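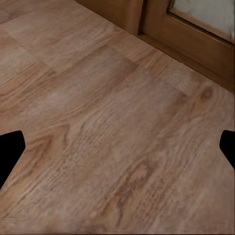

Four months of house hunting in Zornlow and what I remember is hallways. Not kitchens. You stand in a hallway, someone else's shoes by the door, and by the time you've got your coat off you've decided. Terrible way to spend that kind of money. Everybody does it.

The agents know. At Brarkico they tell sellers to fix up the entry first, paint it in May when the light is good, then worry about the bathroom.
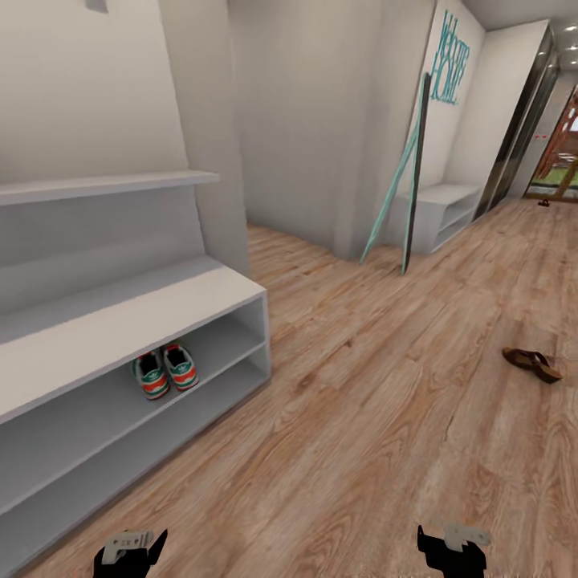 Storage is the real fight. Old Zornlow houses were built with none, just hooks and hope. Now it's benches, cubbies, whatever fits along one wall. A long white bench with two rows of open compartments swallows a lot of family, and a pair of white sneakers with the green and red-orange stripes looks almost tidy up there, heels out. Keep the shelf above it bare if you can. I lasted 9 days.

Cost? Less than you'd think. A seller over in Tivberg spent 700 on paint, a bench and a decent lamp, and had 3 offers before lunch.

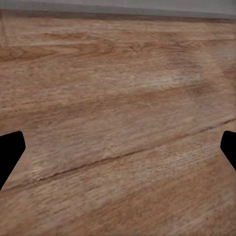
Floors are another matter. Sand them, don't sand them, everyone has a opinion. Mahlangu, the flooring place by the station, will talk you out of a full refinish if a good clean will do - I liked them for that. Get the quote in writing anyway.

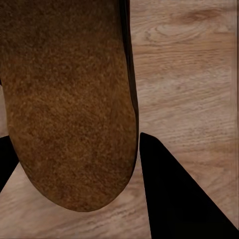
Then there's the shoes-off question, which splits the town clean down the middle. My street is strict. Tivberg, not so much, people there walk right thru to the yard. I used to be strict too, but something brown and speckled with a rounded tip, suede maybe or cork, hardly seems like a threat to anybody's floorboards. Wet boots in November, different story. Those stay on the mat.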